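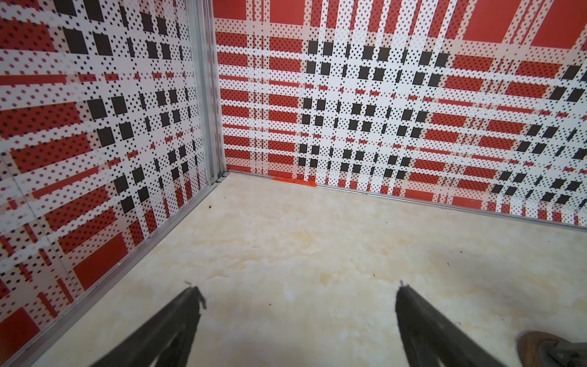 Put a third of the money aside before you even pick a gripper, somebody told me on the Merkstead board, and I've been chewing on that ever since. So I'm asking over here too, where people seem to buy smaller stuff.

Budgeting for a small mobile arm setup - what am I forgetting?

plaidwall
Posted 2024-03-27

I have $4000 to spend by the end of April and I need to make it last the year. It's for a little pick-up-off-the-floor project. We already have the pen (aluminum posts, printed panels, metal strip along the bottom of the walls) and we have a two-finger gripper, so I'm not starting from zero. But the fingertips are fraying a bit, little rubbery bits sticking out at the ends, and I don't know if I should keep replacing tips or save up for a different gripper altogether.

What I have on the list right now is a Grolon gripper, two sets of spare tips, a new battery, and whatever is left goes to shipping and odds and ends. The Grolon quote came in higher than I hoped and it doesn't include the mounting plate. Julteo has one that's cheaper and includes the plate, but the lead time is 60 days and that puts me past my deadline if the money has to be spent and not just promised. (I asked our office which one it is. They're getting back to me.)

Also, does anybody budget for the floor? Ours is smooth and cream colored with a marbled look, and crumbs show up on it no matter how often I sweep. I keep wondering about a mat or something, but then I'd be worried about the casters catching on the edge of it.

Mostly I want to hear what surprised you in the first year. Thanks!

torque_and_toast

Oh boy, okay. I did almost this exact thing with almost this exact amount of money and I blew it on the nice gripper, so learn from me!

First, don't buy a new gripper because the tips are worn. Tips wear. That's what they're for. If the fingers themselves still open and close straight and the motor isn't making noises, you have a perfectly good gripper with old shoes on. I'd put $300 into tips, and get two different kinds so you can see which ones last longer with whatever you're picking up. Hard floors chew up soft tips really fast if you're touching down every time, so ask the seller if they have a firmer one.

Second, the plate. Always ask for a quote with the plate, the cable and the screws. My cable was a separate line, and it was the wrong length, and then I paid shipping again for the right one. I'm still a bit mad about it.

Third, casters. Have a look at yours before you spend anything on the arm end. Mine had hair wound around the axle and one had a flat spot, and the whole base shook when it turned, and I'd spent weeks blaming the arm. New ones were cheap.

On the deadline, get your office to put it in writing. At my place, "spent" meant a purchase order had gone out, so a 60 day wait would have been fine. I've heard of other places where it has to be sitting on the dock. If yours is the first kind I'd look harder at the Julteo.

penrose_parts_bin

just get the grolon. had mine 2 years no problems

slow_conveyor

I'd skip the mat. We tried one and the edge curled and the base climbed it at an angle, which threw off every grab near the wall. Bare floor and a dust mop before each run is what we do now, and it costs next to nothing.

For the rest of the money, I agree with most of what torque_and_toast wrote, except I'd move the battery up to the top of the list. If yours is old you lose half the afternoon waiting on it, and you can't tell a tired battery from a bad motor until you swap one out. Buy it first, run it for a week, then decide about the gripper.

Things I paid for that weren't on my list: tape (so much tape), a spare panel for the pen after somebody put a chair leg through one, a second charger, and a return fee to Penrose on a bracket that didn't fit. None of them were big by themselves. I keep a line called "stuff" in the budget now and I don't let anybody talk me out of it - last year it was empty by the fall.

One more thing to check on the Grolon is whether your old tips fit it. If you buy spare sets now and switch grippers later, you could end up with a drawer full of tips that don't go on anything. Ask them before you order either one.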